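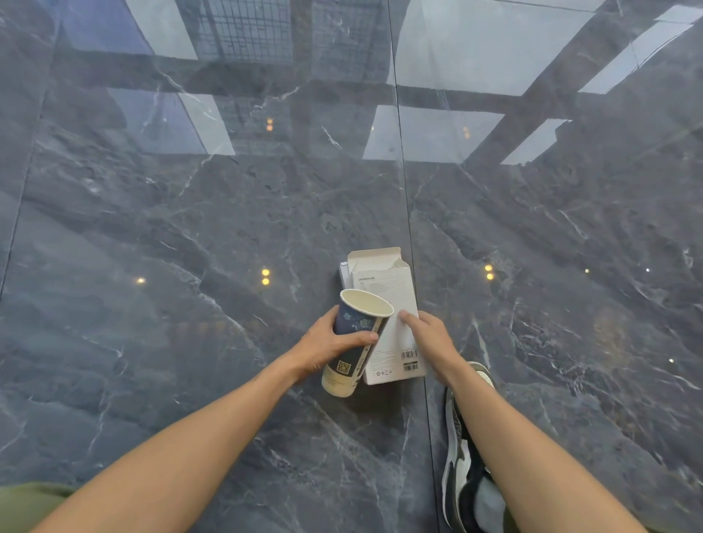

Marble is the worst thing you could ask a student robot to work on, according to Remo Aebischer, and after an afternoon at the Lenavden open day I believe him. Shiny floors fool the sensors, he told me, and the club had already lost a whole morning to ceiling lights that their software took for obstacles.

The project is called Pistine and the job sounds so easy - pick a paper cup or a small cardboard box up off the floor and drop it in a bin. Six students have been at it since July! They try everything by hand first, down on the floor with the cup tipped over, arguing about where the fingers should go (I joined in, of course, and was no help at all).

Then came the real runs. A clean pickup scores 100 points, and the box is harder than I'd have guessed, especially with the flap open. Valtteri Savolainen let me press start on one try and I was far too nervous about it - my cup got squashed. They're taking the thing to the Olmedo contest next, and I've already asked about tickets.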